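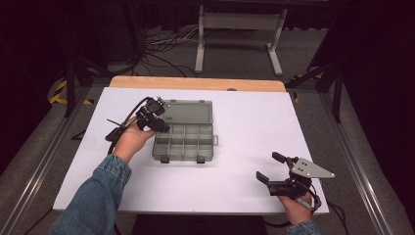

2025-10-20

We use cookies to make this site work. By staying here you agree to our cookie policy. Accept | Manage

So my car got broken into last night. Or not broken into exactly, the back window on the passenger side was smashed and the glove box was hanging open, and whoever did it went through everything and took my gym bag, a phone charger, a pair of sunglasses and the change I keep for the laundry machines. That's the whole haul. They left the jumper cables and, for some reason, the good umbrella.

I found it at twenty past six when I went down to leave for work. There was glass all over the back seat and down in the seat belt buckle, and I stood there holding my coffee like an idiot for a good while before I thought to take any pictures. Then I looked up the street and saw two more cars with the same window gone! Same side, too. The little white hatchback that always parks crooked, and a pickup by the mailbox.

I called the non-emergency line and sat on hold for 20 minutes. The woman who picked up was nice, I'll give her that. She said they'd had calls from all over Vatgate since midnight and that I could file online if I didn't need an officer to come out. I asked if anyone would be coming out for the other cars, and she said she couldn't tell me, which I suppose is fair. I filed online. The form wants a value for each item and I had no clue what to put for a gym bag I've had since college (it smelled, frankly, they can have it). It also times out if you take too long, so I did the whole thing twice.

Then the insurance. My deductible is more than the window costs, so there goes that idea. The glass place over on Maldonado quoted me $310 and can't get to it for 3 days, because apparently everybody in the neighborhood is calling them. So I've got a trash bag and packing tape on the door until then and it flaps like crazy over forty. I drove to work with the radio turned all the way up and could still hear it.

At lunch I did what I always tell myself not to do and went on the neighborhood page. There were 94 comments under the first post by noon. Half of them were people listing what they lost, and somebody up on the hill had a whole set of tools taken out of a van, which made me feel a bit silly about my sunglasses. The other half was arguing. Streetlights, mostly. Two of them on our block have been out since before summer and I've reported them myself, got a nice automatic email back and then nothing. One person wanted everyone to chip in for private patrols and one person wanted to know why people leave bags in their cars in the first place. I typed out an answer to that one and deleted it. I know, I know, I shouldn't have left the bag on the seat. I was tired and it was raining.

A few people have doorbell video. I watched one clip from the corner by the Vandance building and all you get is somebody in a hood walking past at 2:40 in the morning, and then a minute later a pop you could take for anything. I must have slept right through it. That bothers me more than the money does, I think. My bedroom faces the street.

An officer did call back around five, which I wasn't expecting. He asked for my pictures and wanted to know if the bag had a name on it anywhere. It did, on the old tag, so he said to keep an eye out, that bags like that get dumped once they've been gone through and they'd already found a few things behind the bus shelter at Gevberg. I walked over there after dinner to see for myself. No bag. There was one sneaker, which wasn't mine, and I left it where it was.

Oh, and there's a meeting in November with the precinct and whoever handles the lights. I put it on the calendar. I've never gone to one of those but I've got a list of light pole numbers now and I'd like to read them out loud to a person.

Vacuumed the back seat tonight with the extension cord run out the kitchen window. Still finding bits. Got one in my thumb and it took forever to get out - need to buy tweezers, and a charger, and quarters. Car is parked under the one light that works. I took everything out of it, even the umbrella.

12 shares | 7 comments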